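Bench notebook, Monday, February

Rubber bands again. The Basham order came in as one mixed bag, 500 g, all sizes and colours together, so sorting had to come before any stretch tests. Tipped a handful on the wood table with the red lamp and left the rest in the bag.

Tan ones are the long flat sort and tangle worst. The small greens and blues pull out clean. Anything with a crack or a sticky patch goes in the waste, not back in the bag. I kept one black band that looks fine but has gone stiff, want to compare it with a fresh one.

Stretch test on the first 10 tans, hung with the 70 g weight, length read after a minute. Numbers are on the sheet in the Ernberg folder, row 619 onwards. Row 619 itself is wrong, I read the ruler from the wrong end. Crossed through, not repeated yet.

The lamp arm has started to sag when the shade is pulled low. Nipped up the lower pivot, seems to hold. Mistach do a spare spring set if it goes again.

Plant watered 8.30. Move it off the table before the next batch, leaves drop on the bands.

Wood table, the lamp and the sorting: 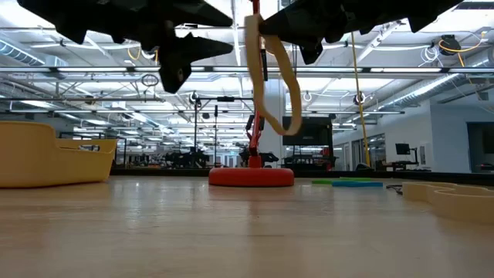
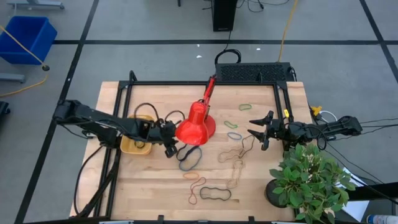
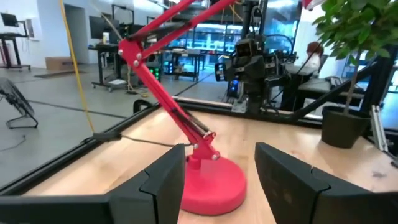
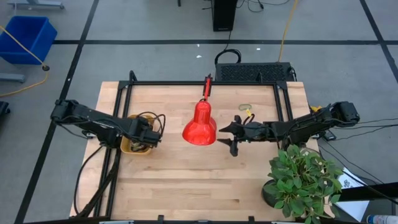
Added underneath, from the Ambrose bench: please sort by width before colour next time, the colours in that bag don't follow the sizes and we ended up measuring the greens twice. Also the 70 g weight is due back with us.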